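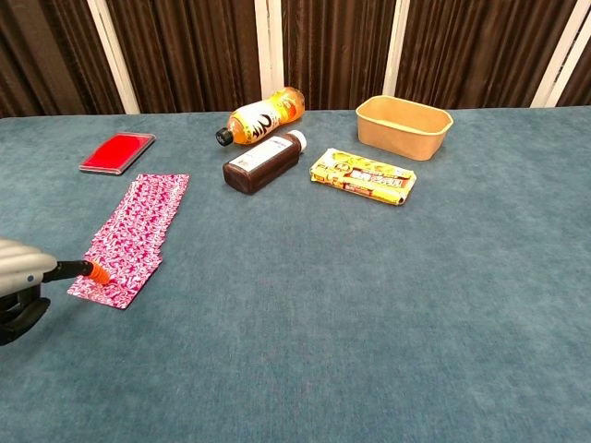 4. Table clearing as a test of readiness

4.1 Scope

The Gakadum protocol consists of eight chores, each of which is carried out daily by untrained people in homes, stock rooms and small shops. Seven of them were covered in Section 3. The eighth, clearing a table of mixed goods, is treated separately. It produced most of the disagreement between the two sites, and its score depends heavily on what is accepted as a finished job.

The question put to the system is narrow. Given a table with a small number of unrelated objects lying on it, can a single arm bring each object to its assigned place without help, damage or a second visit by a person? Speed is recorded but does not enter the score. An attempt which ends with every object in place after a long delay is a success, and one which ends early with a bottle on the floor is a failure, whatever was achieved before the bottle fell.

4.2 Objects and layout

Objects were drawn from a common pool held at both sites. The pool was made up of ordinary goods bought from local shops, with no change to their surfaces, labels or weight. Fiducial markers were not used. Closed bottles were presented lying down as well as standing, as both states are common on a shop counter at the end of a shift.

Figure 4 shows one layout. A red ink pad and a fanned stack of pink patterned cards or packets lie to the left, two bottles on their sides in the middle, and a packaged snack and an open paper tray further right. The objects occupy the back of the table, and the front is left clear. The orange tip of the arm's rod is at the lower end of the pink stack.

Layouts of this sort are sparse by the standards of a real counter. No object has to be lifted off another of a different kind, and there is free cloth on most sides of each item. We regard them as the easy half of the test. A system which cannot deal with them has little to gain from being tried on a full drawer or a packed shelf.

The table covering was not chosen for the convenience of the arm. A fabric surface resists sliding, and it gives slightly when pressed, so that the height at which contact occurs is less certain than on a hard top. It does, however, keep round objects from rolling as far. Both effects are present in homes, where chores are done on cloth, carpet and bedding as often as on a bare board.

4.3 Planner and control

All attempts used the Pan planner in the form described in Section 2. Pan divides a chore into contact steps and chooses for each step between pressing, sliding, tipping and lifting. The choice is made from a single view before motion starts and is revised only when the measured contact force leaves the expected band. No step is revised on the basis of vision alone, as the view of the contact point is usually blocked by the arm itself.

Flat items are assigned to pressing and sliding by default. The tip is brought down on the item near one end, a light load is applied, and the item is drawn along the surface. For a single card this is straightforward. For a fanned stack the planner must also decide how many layers it intends to move, and it has no direct means of checking that it has moved them. The load needed to hold the top layer differs between printed card, film and uncoated paper, and the difference cannot be read reliably from appearance.

Rigid boxed items such as the ink pad are handled in the same way, with the added rule that the tip must not land on an inked or otherwise soft face. The planner has to find the rim of the case and work from there. An arm which makes contact in the middle of the pad may still move it to the right place, but it then carries ink to whatever it touches next. Such attempts were scored as failures even when all objects reached their places.

4.4 Procedure

Attempts were run at Hurnholm and Arnholm with the same arm model, the same planner settings and the same pool of goods. An operator laid out the objects, stepped back and started the attempt. Operators were allowed to stop the arm for safety at any time but not to touch the objects. Where an object left the table the attempt was ended at once.

The full log holds 3,666 attempts. Of these, 2,000 were made at Hurnholm and 1,000 at Arnholm under the final rules. The remainder were made at Hurnholm before the rules were fixed on Feb 13, 2018, and are kept for the study of failure types only. They do not contribute to any rate given in this section. The main change made on that date was the treatment of partial results: until then, an attempt which left one flat item short of its place could be accepted at the discretion of the operator.

Scoring was done from the record by a person who had not run the attempt. Most of the Arnholm material was scored by Aivar Avotiņš, who also drew up the written guidance on what counts as damage. In that guidance a crease in a card is damage, while a crease in the wrapper of a snack is not, provided the contents are whole. The distinction follows what a shopkeeper would be willing to put back on sale. It is open to dispute, and we return to it below.

4.5 Results

Lifting and tipping steps gave little trouble. Once a bottle had been correctly located, it was moved to its place in nearly all attempts at both sites, and the contents made no measurable difference. The errors which did occur with bottles were errors of location, most often where two bottles lay close together at the same angle and the planner treated the pair as one long object. A wider gap removed the error, as did a difference in angle between the two.

Open containers were moved without damage but were often placed the wrong way round. The score does not penalise this. In a home it would rarely matter, and on a packing bench it would matter every time.

Flat items account for most of the failures. Single cards were moved reliably. Stacks were not, and the failure rate rose with the degree of fanning. A squared stack behaves as one body under a light load. A fanned one does not: the tip rests on one or two layers, the rest are held only by friction with their neighbours, and the stack either lengthens as it is drawn along or leaves its lower layers behind. Increasing the load holds the layers together better on a hard top. On fabric it presses the lowest layer into the cloth, which makes matters worse.

The two sites differed in this respect more than in any other. Arnholm recorded fewer failures with stacks, and for some time the gap was put down to wear in the rubber tips. Exchanging tips between sites did not close it. Exchanging the table coverings did, for the most part. The Hurnholm covering had a longer nap. We had matched the two by colour and weight and had not thought to match them by pile.

4.6 What the score does and does not show

It would be possible to raise the overall rate by leaving fanned stacks out of the pool, and some earlier protocols do so without comment. We have kept them. Post, receipts, playing cards, leaflets and packets of seeds all end up in this state when put down by hand, and a machine sold for clearing tables will meet them on its first day.

A person clearing the same table would square the stack with both hands before moving it. With one arm and one narrow tip the equivalent is a series of small pushes from alternate sides. Pan can plan such a series, but it does so only when told that squaring is permitted as a separate step, and each push is a further chance to disturb a neighbouring object. In the attempts where squaring was permitted, fewer stacks were left incomplete and more were creased. Under our rules the two changes came close to cancelling out. Under rules which forgave light creasing, squaring would be clearly worthwhile.

The result is therefore sensitive to the scoring guidance, and we do not offer the rates as a general measure of whether this class of machine is ready for household use. They support a more limited statement. For rigid and semi-rigid goods in sparse layouts, a single arm with a planner of this kind can be left to work alone, with an operator within call. For layered flat goods on a soft surface it cannot yet be left at all. Shop work lies between the two, as stock is mostly boxed or bottled but prices, slips and cards are not.

Two limits of the study should be recorded. Every object in the pool was light enough for the arm to move by friction alone, so nothing is said here about heavy goods. The layouts were also made by operators who knew the protocol well. In January a small set was laid out at Arnholm by office staff, who placed objects nearer to the edge of the table and nearer to each other than any operator had done. These attempts were not scored, but the failures seen among them were largely falls from the table, a type which is rare in the main log. Layout by people outside the project will be made part of the protocol in its next revision.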